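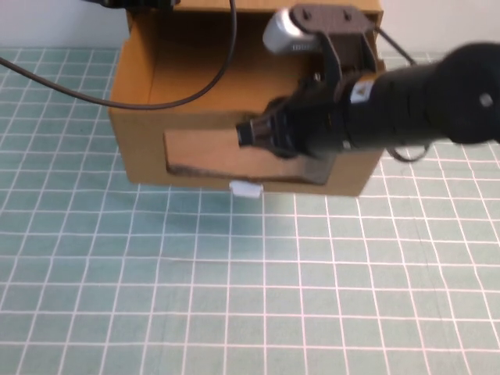
Tecnología y aula

El club de robótica que no sabe si enseña robótica

A las cinco y diez de la tarde, en el laboratorio del instituto Hukusov, la prueba lleva ya tres intentos y el profesor todavía no ha terminado de pasar lista. El ejercicio se llama «el buzón» y tiene una sola regla: meter la pinza por la ventana de una caja de cartón, coger lo que haya dentro y sacarlo sin tocar los bordes. Un niño de cuatro años lo haría sin mirar. El equipo Zulik le ha dedicado casi todo el trimestre.

Vine con prejuicios y conviene declararlos. Llevo años leyendo notas de prensa sobre escolares que «programan el futuro», y casi siempre, al llegar al sitio, me he encontrado con un kit caro, un manual plastificado y un grupo de adolescentes que pulsa el botón verde cuando toca. El club de Hukusov tiene un presupuesto de 2533 euros para el curso, buena parte gastado antes de Navidad, y cuenta con 11 alumnos inscritos. La pregunta de qué aprenden con ese dinero me parecía, y me sigue pareciendo, razonable.

Chidubem Aliyu, que dirige el club desde que se fundó, no se ofende cuando se la hago. Se rasca la barba, pide a dos chicas que bajen la velocidad del brazo y tarda en contestar.

«Aprenden a esperar», dice al fin. «Y a escribir lo que ha pasado en vez de lo que querían que pasara. Lo segundo cuesta más».

El cuaderno del equipo le da en parte la razón. Es un archivador grueso, con hojas manchadas de café, donde figuran 601 intentos del buzón. De ellos, los alumnos dan por buenos menos de la mitad. Hay anotaciones útiles («entra torcida si la muñeca va baja») y otras que son pura desesperación. En una página alguien ha escrito «otra vez el cable» y lo ha subrayado hasta romper el papel.

Ahora bien, un cuaderno honrado no convierte una actividad en buena enseñanza. Pregunté a cuatro miembros del grupo cómo decide el programa hacia dónde mover la pinza. Una alumna me lo explicó con soltura, dibujo incluido. Otro habló de la cámara de la muñeca y se quedó ahí. Los dos restantes me remitieron a la primera. Es un reparto que cualquiera que haya hecho un trabajo en grupo reconocerá, y que los organizadores de competiciones prefieren no medir.

La competición, en este caso, es el trofeo Jastach, que se celebra en junio. La inscripción cuesta 789 euros por centro, sin viaje ni comidas, y el reglamento puntúa sobre todo la rapidez. Aliyu lo considera un error. También ha pagado la cuota. Cuando le señalo la contradicción, responde que sin una fecha en el calendario la mitad del grupo dejaría de venir, y supongo que es cierto, aunque no habla muy bien del entusiasmo que se les atribuye.

El otro equipo del centro, Châu, se retiró del trofeo el mes pasado. Querían rehacer su programa desde cero y no les daba tiempo. En la dirección lo cuentan como un fracaso. A mí me pareció lo más serio que oí en toda la tarde: tres alumnos capaces de decir que no entendían su propio código y que preferían entenderlo.

Los de Zulik siguen con la caja. Discuten si la ventana debería ser más ancha, lo que facilitaría las cosas, o si hay que dejarla como está y cambiar el ángulo de entrada. Gana la segunda opción por un voto. Aliyu no vota. Apunta el resultado en el archivador, pasa la hoja y pide que alguien vuelva a poner el brazo en la posición inicial.

Utilizamos cookies propias y de terceros para mejorar su experiencia de lectura. Si continúa navegando, consideramos que acepta su uso. Aceptar | Más información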